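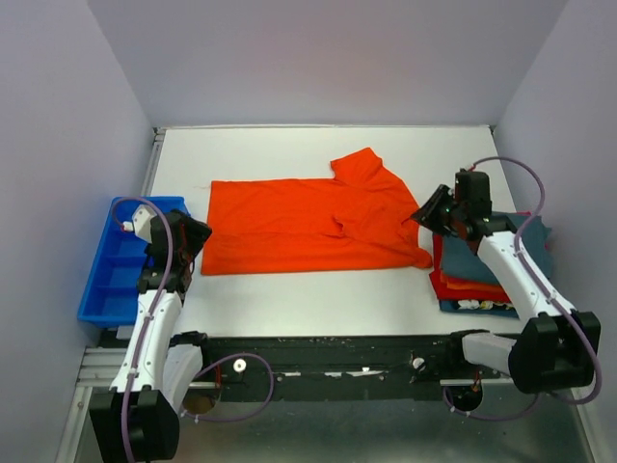 Hamisi Were – bench notes, September

Fibre shedding, polyester knit, run 2. Washed the Virka swatches at 40 degrees, no detergent, and passed the drain water through the Sugden filter. Count on the first filter 2,404 fibres, second filter 582. Blank gave 57 – too high, lid left off the rinse beaker. Repeat the blank before subtracting anything.
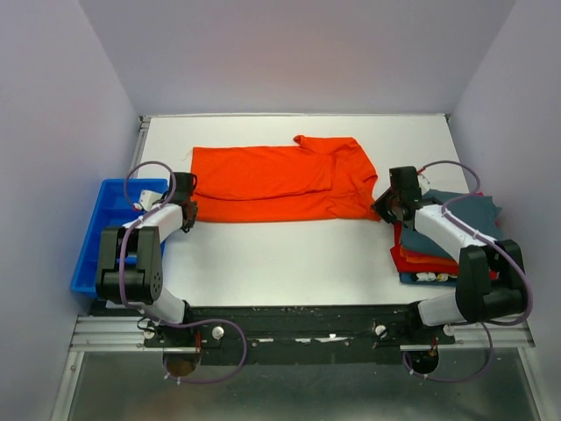 Orange T-shirt on the white table, blue bin to the left.

Cut edges on the next swatches to be heat-sealed. Donerar cotton still to do.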